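**Ticket 1351 – Image uploads stall at 94% in Clokus**

Opened by: Zlata Moroz
Assigned to: Vsevolod Mykhailiuk
Product: Clokus (shared media library), desktop client
Priority: normal
Status: closed

**Report**

Uploads from my desk stop at 94% and stay there. No error message. If I cancel, the file shows up in the library with a gray thumbnail and can't be opened or deleted. Small files go through. Started in October after the client updated itself. Mwende has the same client on the same floor and has no trouble.

**9:20 – Vsevolod**

Checked the server side first. The disk is fine and the upload limit is still 400 MB per file. Zlata's account has the right permissions. Found 2,636 leftover chunks in the temp folder under her user name, so the pieces arrive but the last step that joins them never runs. Asked her to try uploading through the browser to rule out the network.

**10:05 – Zlata**

Browser uploads go through on the first try. The same files stall in the desktop client.
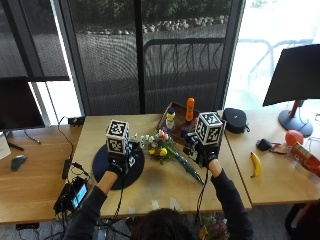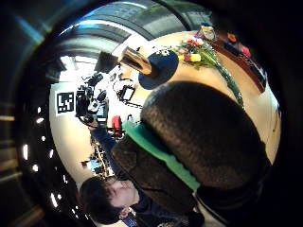

*First one: table with bouquet and dark blue disc. Second one: man in a navy top, light wooden table.*

**10:40 – Vsevolod**

Network is ruled out. Compared client settings with Mwende Biwott's machine. Zlata's cache path still points to the old Javum drive, which was made read-only when we moved to Sirko. The client writes a small receipt file there before it asks the server to join the chunks. It can't write the receipt, so it waits – with no timeout.

Steps taken:

1. Quit the client from the tray icon. Closing the window isn't enough.
2. Changed the cache path to the local default.
3. Deleted the old queue file.
4. Started the client and signed in again.

**11:15 – Zlata**

Works now. Sent the whole backlog and every file finished. The gray thumbnails are still in the library though.

**11:30 – Vsevolod**

Those need an admin to purge. Passed to Zinhle Adams.

**13:50 – Zinhle**

Purged the broken entries and cleared the temp folder. Please refresh the library if you still see them. Miroslava Holovko's cache path was set to Javum as well – changed it the same way.

**14:10 – Zlata**

All gone on my side. OK to close.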